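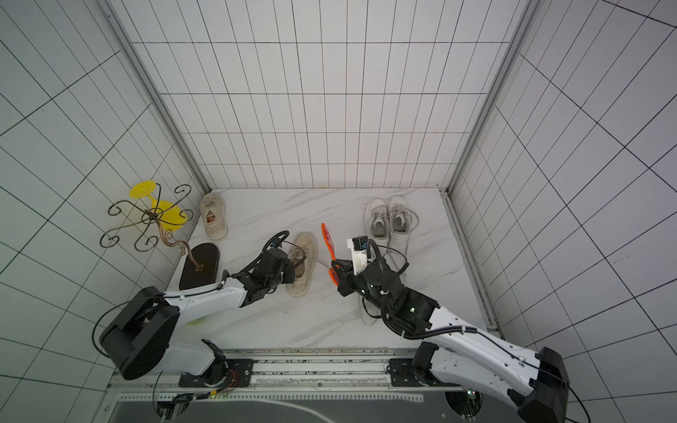
# Skitex Club Cricket Helmet by Waston

The Skitex is a mid-price batting helmet for club and school players. It meets the needs of most weekend cricketers and can also be worn by wicketkeepers standing up to the stumps. Waston makes it in one shell shape with 2 grille options, steel or titanium.

The shell is molded plastic with a foam liner. A dial at the back adjusts the fit, so the same helmet can be shared in a team kit bag if it has to be. The peak is fixed and the gap between peak and grille is set at the factory. Do not bend the grille or change the screws.

## Sizes and colors

- Junior, Small, Medium, Large
- Navy, green, maroon
- Club badge on the front panel for orders of 6 or more

Measure around the head just above the eyebrows. If you are between sizes, take the smaller one and open the dial.

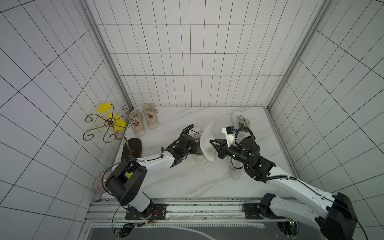

*Yellow plastic goblet in a dark wire scroll stand.*

## Neck guard

The clip-on neck guard is sold separately. It fits both grilles and comes off for washing. Helmets bought before January use the older Grecu clip, and the current guard will not fit them - ask us for the adapter when you order.

## Care

Wipe the shell with a damp cloth and mild soap. Take out the liner pads and wash them by hand. Let them dry in the shade. Keep solvents, paint and stickers off the shell, other than the badge we fit.

Replace the helmet after any hard hit, even if there is no mark on it. Small cracks under the liner are easy to miss.

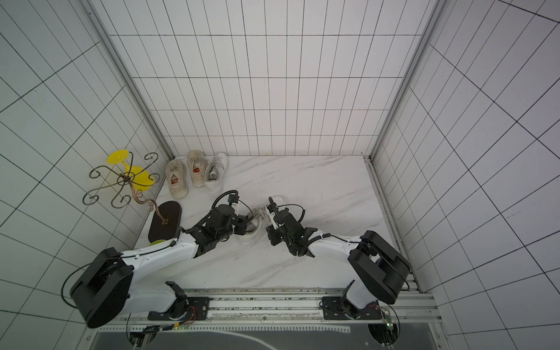
*White tiled walls and a marble-patterned floor.*

## Ordering and returns

Steel grille helmets are in stock in every size except maroon Junior. Titanium is made to order. Badged helmets take longer in the run-up to the season, and we can't start on them until you have approved the artwork.

Unused helmets can be sent back within 40 days with the tags on. Badged helmets can't be returned unless there is a fault. The warranty covers the shell and dial for 2 years but does not cover damage from impact.

Matching pads and gloves are listed under the Zestirix range.

Page updated June 2018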